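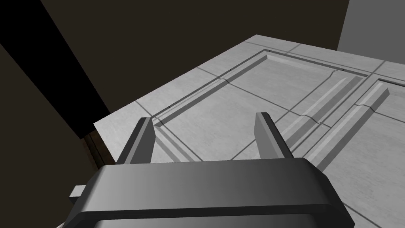
The gripper on the practice screen, jaws open. This is a computer picture.

What happened when we went to see the robots

Kids' page, September. Open day at the Kindar workshop in Palville.

So. Robots! Lots of you wrote in asking how a robot knows what to grab. We went to Kindar's open day to find out. The doors opened at 9 and there was already a line.

First thing. It's loud in there. Fans, beeps, a big air pump by the door that goes off without any warning. Bring ear covers if you don't like sudden noises – they had spare ones in a bin but those ran out before lunch.

There were 11 stops on the map. We got to most of them. Skipped the snack one, went back later, it was closed.

THE PRACTICE WORLD

Our favorite stop had no real robot at all. Just a big screen, a desk and two controllers. The robot lives inside the computer. The grown-ups call this a simulation. A simulation is a pretend world with rules in it, a lot like a video game. Push something and it moves. Let go of something and it falls.

Look at the picture at the top of the page. The big dark gray part is the gripper, which is the robot's hand. The two flat parts standing up from it are the fingers. Nothing is between them yet. Past the fingers is a light gray floor with thin lines running across it, plus a sunken part and some long ridges.

You're looking from just behind the hand and a bit above it. Weird at first. It feels like the fingers are yours.

Why practice in a pretend world? Because robots bump into stuff. A LOT. A real hand that hits a real table can bend a finger, and then someone has to get out the tools and everybody waits. On the screen you press one button and start over. The team told us a pretend robot can also practice all night while they go home and sleep.

HOW IT LEARNS

You know how you learned to pour milk? You spilled some. Then you spilled less. Robots can learn kind of like that.

At this stop the job was to move the hand to a spot and stop there. Sounds easy. The computer gives points for getting close and takes points away for crashing. Try, get a score, change a tiny bit, try again. They showed us an early try on the screen and the hand went straight down into the floor. Everyone laughed. Then they played a later one and it went over nice and slow and stopped.

Kids got to drive too. You had 21 seconds on the timer. One stick goes forward, back and sideways, the other goes up and down, and the trigger opens and shuts the fingers. I crashed on my first turn. And my second. It is really hard to tell how far away the floor is! In real life you have two eyes and they help you guess how far things are. On a flat screen you don't get that, so you have to look for clues. The lines on the floor are a good one. Lines that are really side by side look like they get closer together when they go off into the distance. Artists use this trick in drawings of roads and train tracks.

TWO FINGERS? THAT'S IT?

Yep. Somebody in our group asked why it doesn't have five like us. Answer: every finger needs parts to move it, and more parts means more things to break and more things to control. Two fingers can pinch, and pinching does a lot of jobs.

Try it. Use only your thumb and one finger for these:

Pick up a pencil
Turn a page
Lift a cup (empty please!!)
Zip your coat

The zipper is the tough one. You need your other hand to hold the bottom still. Some robots have two arms for jobs like that.

FROM THE SCREEN TO THE REAL THING

Next stop over, a real arm called Soveven, behind a clear plastic wall. It was putting foam blocks in a tray. Not fast. It missed one while we were watching and had to go back for it.

Here's a tricky thing. A robot that is great on the screen can be not so great in the room. Real blocks are squishy or a little crooked. Real lights make glare. The pretend world never gets all of that right. So the team changes the pretend world over and over – different colors, different weights, slippery floors – and then the robot isn't so suprised when it meets the real one.

WORDS TO KNOW

Gripper: the part of a robot that grabs.
Simulation: a pretend world inside a computer.
Controller: the thing you hold to drive.
Reset: put everything back and start again.

IF YOU GO

The next open day is in the spring. Free. Kids under 9 need a grown-up with them the whole time. Take the Escobedo Street door, not the front one, the front one is for trucks. Closed shoes, no sandals. Long hair tied back if you want to stand near Soveven.

The line for the controllers gets long after lunch so do that one first.

TRY THIS AT HOME

Make a pretend robot out of a friend. Put a blindfold on them (ask first) and a sock on the floor. You are the computer. You can only say forward, back, left, right, down, open and close. Get them to pick up the sock.

Then swap. See how many trys it takes. Our best was 2 but the sock was very close.

Send us your robot drawings and we'll put some up next month. Write your age on the back, last time a bunch of you forgot.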